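Why I Still Defend the Slow Chapters

In July I read again a sea novel from 1843, in the Drummond edition. It has 900 pages, and the ship does not leave the harbor until chapter 12. Many readers on the Cirix forum complain about this. I want to say why I think they are wrong.

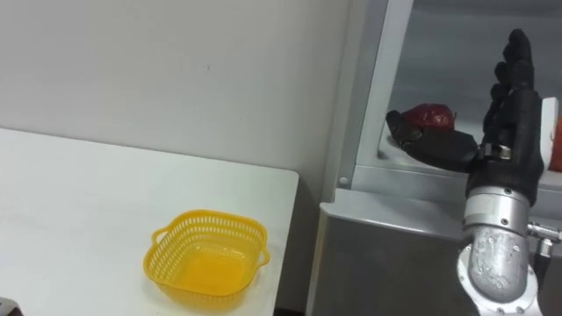

The author spends these chapters on rope, flour and debts. When the storm finally comes, we know what each barrel cost. Without this knowledge the loss would be only noise.

The new Wutholm abridgment removes almost all of it. I understand the wish to help students, but I compared the two texts, and the captain becomes a different man. In the short version he is brave. In the long one he is afraid of his creditors, and his courage comes partly from this fear.
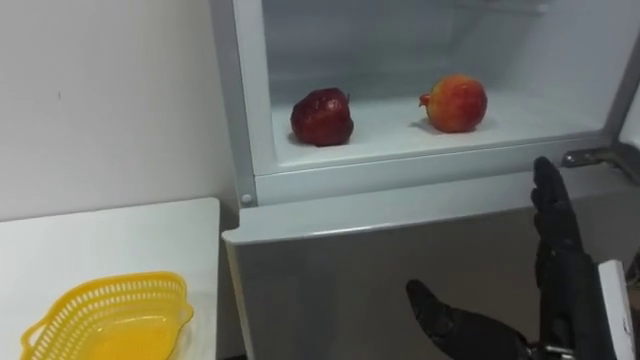
Yellow basket on the table beside the open refrigerator.

Some critics say that the author was paid by the page. Maybe so. A paid page can still be a good page.

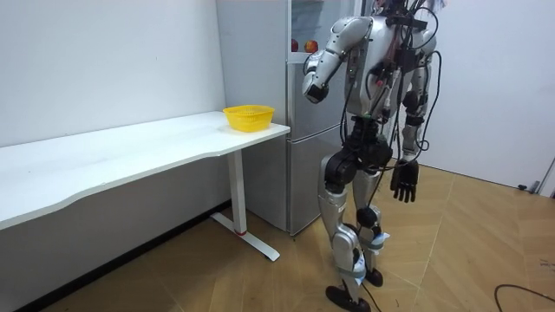
Silver humanoid robot facing the desk and refrigerator.

I admit that the sermon in the middle is too long, and I skipped part of it myself.

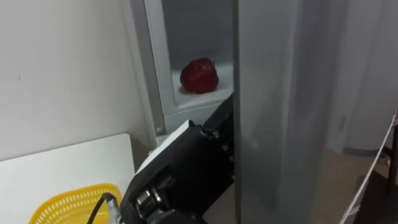 What a Shorter Book Could Keep

If an editor must cut, I would ask to leave the harbor alone and begin with the sermon. The letters home to Dridach should also stay, even the dull ones about the roof.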